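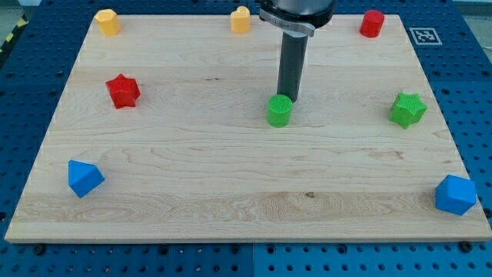

*Light-colored board with a small dark knot, on the blue perforated table.*

## Dutano Board Oil, one-bottle review

I bought the Dutano oil in May after finishing off the last of a jug of plain mineral oil that I'd had for years. I own five cutting boards and two wooden spoons that get used every day, plus a rolling pin. All of them had gone dull and a little rough over the winter. I've now used most of a bottle, so this covers application, drying, smell, and how it holds up in the kitchen.

### What you get

The bottle is squeezable plastic with a flip top. The label lists mineral oil, beeswax, and carnauba wax. It comes with one Pirkatex cloth folded inside the carton, a dense, lint-free wipe about the size of a dinner napkin. The instructions are printed on the inside of the carton, so don't throw it out until you've read it. I fished mine back out of the recycling.

At room temperature the oil is thicker than plain mineral oil, close to maple syrup. In a cold kitchen the wax settles and you get a cloudy layer at the bottom. Standing the bottle in a mug of warm water for a few minutes and shaking it takes care of that.

### Putting it on

The carton says to wash the board, let it dry overnight, wipe on a generous coat, wait four hours, and buff. I sanded first with 220 grit, wiped off the dust, and followed the rest as written.

My boards took the first coat unevenly. The end grain drank it right away and the middle stayed wet for most of the afternoon. The second coat evened things out. On the oldest board, which is beech and had never been treated properly, I needed a third coat before water would bead on it.

One 12-ounce bottle did all five boards on both sides, the spoons, and the pin, with 102 grams left by my kitchen scale. Plain mineral oil goes further for the money, but I used to need five or six coats of it to get the same look.

The spoons were the least satisfying part. The wax collects where the bowl meets the handle and stays tacky there unless you get in with a corner of the cloth. I'd use plain oil on spoons next time.

### Smell and feel

There is a faint honey smell when you open the cap. It was gone from the boards by the next morning. I cut bread and apples on the smallest board the day after and tasted nothing.

The surface feels smooth and slightly soft, like a waxed tabletop. It is not slippery. If you skip the buffing, though, it will pick up crumbs and flour, and you'll have to wipe it down with warm water and start that side over.

### How long it lasts

The bread board still beads water after seven weeks. The one I use for onions and meat gets scrubbed with dish soap every night, and it started looking dry along the edges in the third week. I now give that one a light coat every month and leave the others alone until they look like they need it.

The store page shows 2,134 reviews, and a good number of the low ones complain about stickiness. I had that on the spoons and on one board where I put the oil on too thick. A second pass with a dry cloth fixed the board.

### The cloth

The Pirkatex cloth is better than I expected from something thrown in the carton. It holds plenty of oil without dripping and leaves no fuzz behind. I keep mine in a lidded glass jar between uses. After several rounds it has gone stiff at one corner but still works.

### What I'd change

- The flip top leaks if the bottle is stored on its side — keep it upright.
- The carton should say how much to use. "Generous" led me to waste some on the first board.
- A smaller bottle would suit anyone with only one or two boards.

### Rating

Four out of five. I'll buy it again for the boards and the rolling pin, and keep a cheap bottle of mineral oil around for the spoons.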